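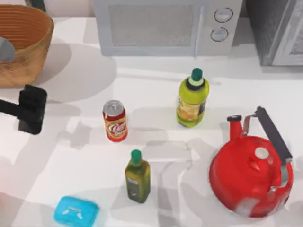
Según Morena Melis, la pregunta está mal planteada: un brazo que coge una lata y la deja donde se le pide ya hace una tarea doméstica, y exigirle además que recoja la cocina entera es cambiar las reglas a mitad de la partida. La objeción es razonable y conviene tenerla presente durante todo el capítulo, aunque aquí no la compartiremos.

CAPÍTULO 5
¿Saben ya trabajar las máquinas en casa?

Buscar en el libro Buscar Borrar

Quien lea los folletos de los fabricantes pensará que el asunto está resuelto. Quien haya intentado que un brazo articulado ordene una encimera durante una mañana entera tendrá otra opinión. Entre las dos posturas hay un problema de medida: casi siempre se nos informa de aciertos en una acción suelta (agarrar, empujar, girar) y casi nunca de lo que cuesta encadenar varias sin ayuda.

Tomemos el caso de Prerer, un taller de ensayos que evaluó un mismo programa de control en dos condiciones. Con un solo objeto sobre la mesa, completó 60 intentos seguidos. Con la encimera ocupada por botellas, recipientes y un hervidor, falló 40 veces en la misma serie. El informe destacaba la primera cifra en la portada y dejaba la segunda para un anexo.

Los mandos de los electrodomésticos plantean otra dificultad. Girar un botón redondo exige situar los dedos, apretar lo justo y saber cuándo parar. Una persona lo hace sin pensar, incluso de lado y con poca luz.

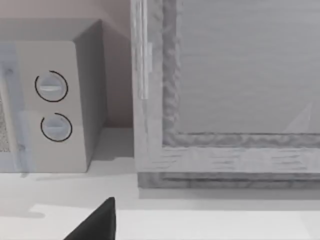

A eso se añade que buena parte de los ensayos se hace hoy en cocinas simuladas. El simulador es barato, no se rompe y permite repetir, pero el rozamiento de un mando o el peso de una botella medio llena son en él valores que alguien ha elegido. Osvaldo Zanetti sostiene que esa distancia se reduce cada año. Puede ser. Los datos que aporta proceden de su propio programa, Bivano, y no incluyen ninguna cocina habitada.

En el taller mecánico el panorama es algo mejor, porque las piezas llegan siempre en la misma posición. Lelwood retiró en enero a los operarios de una línea de embalaje y tuvo que devolver a 3 de ellos a su puesto para atender los atascos.

Usamos cookies para recordar su página de lectura. Aceptar Configurar

En el apartado 5.1 definiremos qué entendemos por tarea completa. El 5.2 revisa los criterios de éxito más citados y el 5.3 propone un protocolo de prueba que el alumno puede aplicar con papel, cronómetro y bastante paciencia.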